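Reading Room Tables: Care and Use

The Kalelport Center wishes to thank all members for their patience during the refurbishment of the ground floor reading room. The room is open again from 8:30 a.m., and the new tables are available for study, meetings and the evening classes. Members who have used the building for some years will notice the change at once. The old tables were dark and heavily varnished, and the room seemed dim even at noon. Their replacements are of light wood with a pale finish, and readers seated well back from the windows now have noticeably better light.

The tables were ordered through Brekke in the spring and delivered in November. The total cost, including removal of the old furniture, was met from the furnishings fund, to which 392 members contributed. A list of contributors is kept at the front desk and may be consulted on request. Guilan Hou oversaw the order and the delivery, and Jinlong Yuan prepared the room plan. 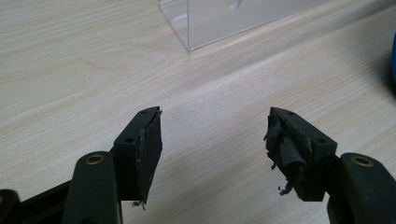

The finish on the tables is a hard oil. It allows the grain to remain visible and can be renewed in small areas, but it is less forgiving of standing water and heat than the varnish it replaces. Members are therefore asked to observe the following arrangements, which apply to the reading room and to the small meeting room beside it.

Drinks are permitted in closed containers only. Coasters are kept in the tray by the door and should be returned there. Hot dishes may not be placed directly on any table, including during receptions.

Tables are to be lifted, with a person at each end, whenever they are moved. The floor was sanded at the same time as the tables were installed, and dragging will mark it. Groups that rearrange the room should put it back according to the plan posted inside the cupboard door — the plan was revised last month, and earlier copies should be discarded.

Craft groups and others working with blades, glue, paint or metal tools should use the cutting mats and cover sheets. These are stored on the lower shelf of the same cupboard. Clamps should be used only with the felt pads supplied.

Spills should be wiped up promptly with a dry cloth. Household sprays and scouring pads are not to be used. If a mark remains, please leave it alone and enter it in the book at the desk, giving the number on the underside of the table. Lingyun Cao reviews the book each week and will arrange for treatment.

The surfaces will be cleaned with a mild soap solution at the end of each day and oiled twice a year. During oiling the room will be closed for up to 2 days, and notice will be given in this newsletter and on the board in the entrance hall.

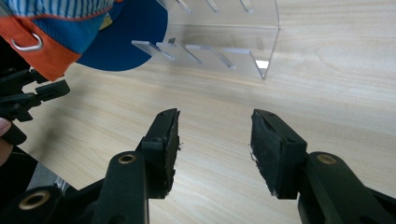 Reservations and Inquiries

The reading room may be reserved by registered groups between 5:00 p.m. and 9:00 p.m. Requests should be made on the form available at the desk and submitted to Haiyan Hou at least two weeks in advance. Regular groups need not reapply this season, but should confirm their expected attendance.

Several of the old tables are still in storage and are offered free of charge to schools and clubs able to collect them. Inquiries should be directed to Hongjun Xie at extension 643.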